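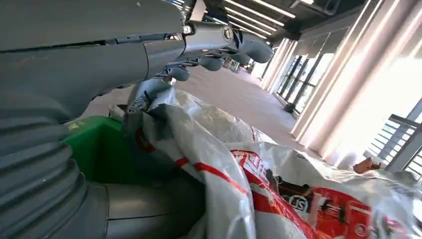 Štefanec -- June

Praltlow two-handed parcel station, open day

The Praltlow station takes soft plastic mailers and presents them to a reader with the shipping label facing up. Gerkby is showing it at the Jeltov building through the end of the month. Demonstrations start at 10 a.m. and run on request after that.

Mailers are harder to handle than boxes. They fold, slide and bunch up under the fingers, so the station uses two jointed hands and a camera at each wrist. Visitors can bring their own bags, sealed and filled, up to 336 mm on the long side.

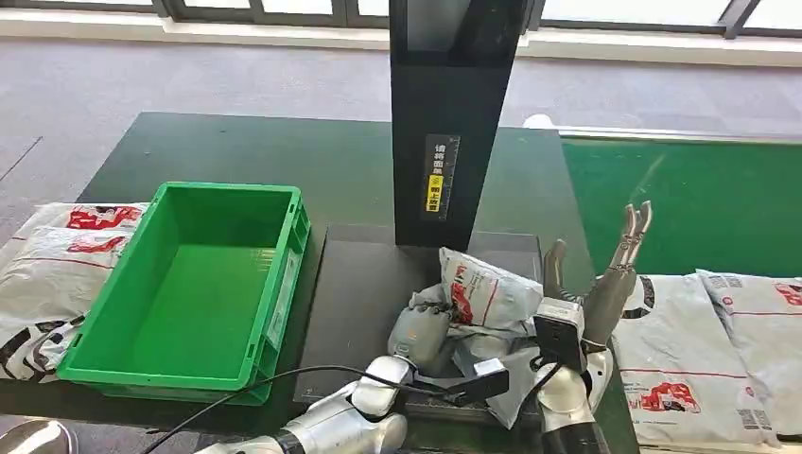 Handling a mailer at the label platform, green crate at left.

Order number: 307
Arms: two, with segmented fingers
Parcel types: plastic mailers, padded envelopes
Rated life of finger pads: 4000 hours
Supplied with: platform, crate, wrist cameras, cabling
Not supplied: conveyor

The table can be ordered in other heights -- ask before the frame is cut. Spare finger pads are listed on the parts page. Quotes are sent from the Jeltov office, and site drawings should be attached to the request.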